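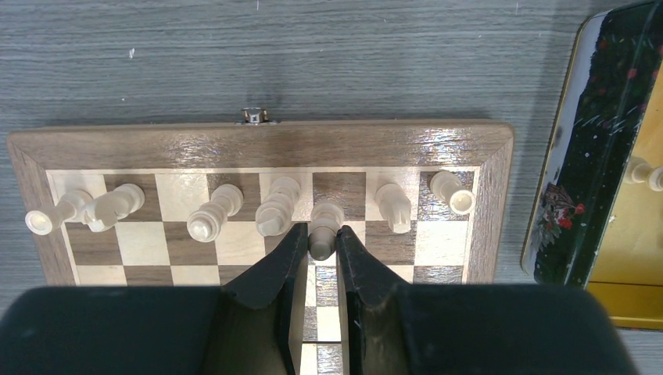 Eero wants it on record that he would have bought the Feren gripper outright on the first afternoon, and that he finds my trial period a bit much. Noted, Eero. I still think a kit with that price on it ought to earn its shelf, so we carry on.

December, trial of the Feren kit, second entry, started a little after 3 pm.

For whoever picks this up after me: Tolar lent us the kit on a month's approval, gripper and wrist camera together with their pick software, and we can send it back if we pay the freight. What I'm after is small handled objects with awkward shapes, and chess pieces are about as awkward as I could think of without spending money. They taper, they have heads and collars in all the wrong places, and they don't mind being knocked over (the old demo cubes taught us nothing at all, as Martti keeps reminding me).

Did the fingertips first. The kit comes with 2 sets and I'm using the plain ones. Closing force left at the factory setting for the first run, then brought down to 33 percent on Martti's advice. I like the lower setting a good deal better. At the higher one the piece tends to turn a little as the fingers close, and then it goes down crooked and you've got a leaning rook to deal with. At 33 it comes up straight far more often.

Counted for the log, since the sheet asks for it: 68 picks attempted from standing, 4 dropped. All four drops were on the taller pieces, and I believe I had the grasp height too near the top. Pieces lying on their side I haven't scored yet. The software will offer a grasp for them but it seems to guess at which end is the base, and I'd like to talk to Tolar before I hold that against them.

Shine is my other worry. The border of the board is glossy and throws bright streaks back at the camera when the lamp is on, and twice the software put up a grasp on a streak. Turning the lamp toward the wall helped. I would call that a fair complaint to write up, because our customers' benches at Drornby are every bit as shiny and I can't go over there turning their lamps around.

The manual is good, I must say! Plain sentences, drawings where you want them, and an index somebody clearly sat down and made. The calibration chapter took me nearly all of one pot of coffee -- but I only had to do it once, and it held after I'd moved the stand.

Still to do: the toppled pieces, the softer tips, and a call to Tolar about the base business and whether the cable comes any longer. Martti has the return form in his drawer if it comes to that. Eero, you may have the arm after 5, but please leave the force where it is.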